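FOR IMMEDIATE RELEASE
July 22, 2025

Ranimex Launches a No-Bake Icebox Cake Kit, and I Finally Get to Talk About It

GOSTAMTON – I've been sitting on this news since January and I am so happy to let it out! Starting today, Ranimex (that's me, my mixer and a very small rented kitchen on Utberg Street) is selling its first ever icebox cake kit. It's called the Rattanakul, it comes in a box you can carry under one arm, and you don't have to turn your oven on at all.

If you've bought my brownie mixes before, you'll know I'm a butter-and-hot-oven kind of baker. But last summer it was too sticky to bake anything, and I got completely hooked on layering cookies and whipped cream in a loaf pan and leaving the fridge to do the work. I made one with coconut and lime, then one with mango, then one with both (plus toasted sesame, which I will defend forever), and that last one is what's in the box.

I tested it 70 times. My neighbors stopped answering the door around number forty, but I got there in the end, and the cookies now go soft and cakey without turning to mush.

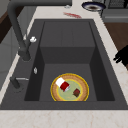

A yellow-rimmed plate and a red and white can in the sink.

Each kit has the thin coconut cookies, the mango lime curd, the sesame crumble and a parchment sling so you can lift the whole cake out in one piece. You add the heavy cream and a bit of patience. Putting it together takes 10 minutes if you don't stop to eat the cookies, and then it goes in the fridge overnight. It cuts into 7 good thick slices, or more if your family is politer than mine.

I wanted the directions to be something you could follow with a toddler hanging off your leg, so they fit on one side of a card. Whip, spread, layer, repeat. There's a note on the back for anyone who likes it frozen, and I really do think you should try it that way at least once. Let it sit out on the counter for a little while before you slice it, or you'll be there all evening with a bread knife!

The first batch is 196 kits, all packed by hand, and when they're gone I'll need a couple of weeks to make more. I'd love to promise a bigger run but the curd is cooked in one pot and I only own the one pot.
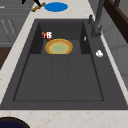

Where to Get One

You can pick up a kit from the Ranimex kitchen door in Gostamton or order one by email and I'll pack it up with ice for you. Local stores that already carry the brownie mixes can ask me about adding the icebox cake too, and I'm happy to bring a finished one over for your staff to try.

Food writers and bloggers, please get in touch if you'd like a sample. Tell me if you're avoiding sesame and I'll leave the crumble out. A chocolate and cherry version is in the works for the holidays, and yes, I'm already on test number three.

Contact: Ranimex, Utberg Street, Gostamton | © 2025 Ranimex. All rights reserved. | Back to top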